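Wood grain

Wood grain is the arrangement, direction and appearance of the fibers in a piece of wood. The term is used loosely in the trade. It may refer to the direction of the fibers (straight, spiral, interlocked), to the pattern seen on a cut surface, or to the plane in which a board was sawn. Pattern in the second sense is more strictly called figure.

Formation

A tree in a temperate climate adds one layer of wood each growing season. Earlywood, laid down in spring, has larger cells and thinner walls. Latewood is denser and usually darker. The contrast between the two produces the growth ring, and a saw passing through the rings leaves them on the board as lines. Tropical species without a marked dry season may show no clear rings at all.
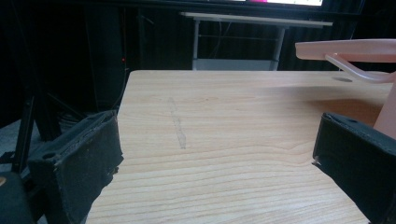

The angle between the saw cut and the growth rings decides what the surface looks like. Quartersawn boards, cut close to a right angle to the rings, show narrow parallel lines. Flatsawn boards are cut nearly tangent to the rings and show broad arches, or lines that wander along the length. On a light-colored top, long wavy lines that curve gently across the board are easy to follow by eye, and marks such as a grayish scuff stand out against them. Flatsawn stock is cheaper to produce and wastes less of the log, but it is more prone to cupping.

Movement

Wood shrinks and swells as its moisture content changes. Movement along the fibers is small enough to be ignored in most furniture. Across the fibers it is much greater, and tangential shrinkage in many species is close to 2 times radial shrinkage. Wide tops are therefore fixed with slotted screws, buttons or clips that let the panel move. A top glued rigidly to its frame may split in the first heated winter.

Working and finishing

Planing with the grain — that is, in the direction in which the fibers rise toward the surface — leaves a smooth cut. Planing against it lifts and tears them. Where the grain reverses within one board, a scraper or a high cutting angle is preferred. Water-based finishes raise the fibers, and the surface is sanded lightly between coats.

Film finishes such as varnish resist spills but are hard to repair in patches. Oil finishes are easily renewed and give less protection against standing water.

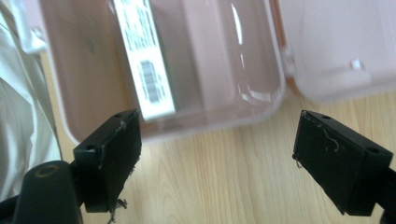

Anjana Ranasinghe disputes the usual preference for oil on work surfaces, arguing that frequent re-oiling darkens pale woods unevenly and hides the grain it is meant to bring out. Her comparison of 883 finished panels at the Flemden workshop found the greatest color change along the earlywood bands, which absorb more oil. Bello Ogundipe has replied that the panels were oiled too heavily, and that a thin coat wiped off promptly leaves almost no difference between the bands.

Imitation

Painted graining uses combs, rockers and dry brushes to copy costly species on plain boards. Printed grain is applied to paper or film and repeats at a fixed interval, a feature often used to tell it from solid wood. End grain is another guide, as the lines on the face of a solid board continue over its edge.

See also: Growth ring; Quarter sawing; Veneer; Wood finishing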